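Filed under: Company News, Billing & Payments
14 shares | 0 comments

Callano Retires Its Old Billing Software, Which Had Been Asking to Go

RIDGEWAY - Callano, the bookkeeping and web support shop for very small businesses, announced that it has moved all of its client invoicing to Sasora, a subscription billing service. The move was finished in August. It was supposed to be finished the August before.

The company had been sending invoices through a desktop program called Brummont, installed on one computer in the back office. Brummont did its job for years, provided that job was done on that computer, by someone who knew not to click "Refresh." Clients who wanted a copy of an old invoice were asked to email, and then, usually, to email again.

"We were fond of it the way you are fond of a car with one working door," the company said in a statement. "You learn to climb in from the passenger side, and after a while you stop mentioning it to guests."

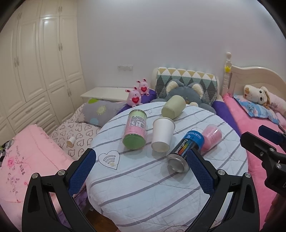 Under the new setup, clients can log in, see what they owe, change a card number and download past invoices without writing to anyone. Recurring plans renew on their own. Receipts arrive the same day, with the client's name spelled the way the client spells it.

Callano transferred 1839 client records. Of those, 564 turned out to be duplicates, including one bakery that had been entered under four spellings and billed, to its credit, under only one. The duplicates have been merged. No client was charged twice during the changeover, though two were thanked twice.

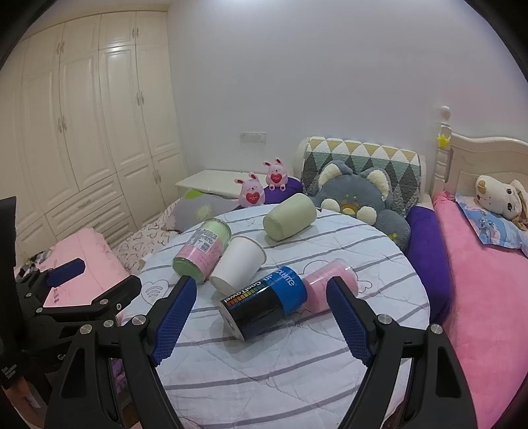
Prices are not changing. Monthly support plans stay where they are, and clients on the old prepaid hours plan may keep it for as long as they like - the company has tried to talk them out of it before and knows when it is beaten.

Existing clients should have received an email with a link to set a password. More than 1727 of these have gone out. Anyone who hasn't seen one should check the spam folder first, then contact the Ridgeway office, where the phone is answered until 5 p.m. and looked at with concern after that.

Paper invoices are still available on request. They will be printed from Sasora, on the same printer as before, which has not been upgraded and has asked for cyan.

Tags: invoicing, small business software, online payments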